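Prullomar Divided Shipping Tray, 12 Cell

Home > Packing > Trays and Inserts > Divided trays

Sold flat in bundles. Made in our workshop from single wall corrugated cardboard, natural brown colour, no print.

The Prullomar is our most ordered tray for small goods that must travel together but should not touch each other. Customers use it for candles, jam jars of the small size, ceramic cups, watch parts, seedlings and soap. It goes inside an outer carton, or you can use it open on a shelf or a bench when you sort things.

The base and the walls are one piece that you fold. The dividers come separately and they slot into each other like a grid. You do not need glue or tape. The first tray takes a few minutes, and after this you will do it without looking at the sheet. Please fold all the lines once in both directions before you start, then the corners stay square.

Choosing between our trays

We have three families and many people ask what is the difference.

Prullomar has fixed dividers and the lowest price. It is for goods which are all similar in size.

Clullier has dividers that you can take out one by one, so you can make a long cell for a bottle and keep small cells beside it. The cardboard is the same.

Giáp is double wall and it is meant for heavy items. If one filled tray is more than 7 kg, please order Giáp and not Prullomar. The base of Prullomar will bend at this weight when you lift it from one side.

All three fit in the Drosum outer carton. The Drosum has hand holes and a lid that closes with tabs.

Filling the cells

Leave a little space around each item and fill it with paper. Crumpled white packing paper is enough for most goods — we sell it by the roll, and clean paper from your own deliveries is also fine. Put the paper in first, press it with your fingers to make a nest, then put the item. For glass, add one more sheet over the top before the lid. Newspaper works too, but the ink can mark light coloured soap and unglazed ceramic.
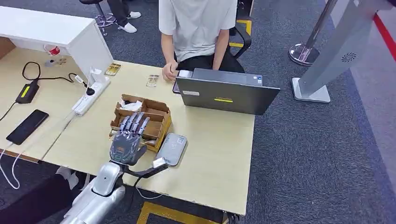 Divided cardboard tray with white paper in the upper cells.

Do not fill higher than the dividers. When the trays are stacked, the weight should go on the walls and on the grid. If an item stands higher, it carries the tray above it and the customer receives a broken cup.

Specifications

Cells: 12
Material: single wall corrugated cardboard, light brown
Recycled content: 97 per cent
Maximum load: 7 kg, evenly spread
Supplied: flat, dividers separate
Printing: available from 3000 trays, one colour

Storage and care

Keep the bundles flat and in a dry room. Cardboard takes moisture from a concrete floor, so put a pallet or some boards under it. A tray that became damp can be dried, but it will not have the same strength again, and we suggest to use it only for sorting.

When the tray is finished, take out the paper and put both in the recycling bin. There are no staples to remove. Gardeners also tear it up for the compost.

Comments from customers

"I send small glazed bowls to shops in other states and the grid is tight enough that they do not turn around. I would like a version with deeper cells." — Beatriz Godinho

"Good tray. One bundle arrived with a crushed corner and it was replaced without discussion. The folding sheet could have bigger drawings." — Ro-un Oh

Deeper cells are in preparation and we hope to have them in December. The folding sheet was drawn again and the new one is already inside every bundle.

Ordering

Price is per bundle and includes GST. Orders before 2 pm leave the same day when we have stock. Samples are free, one tray of each family per business, and you pay only the postage. If you need another colour or a different number of cells, write to us with the measurements of your item in millimetres and its weight, and we will answer with a drawing and a price.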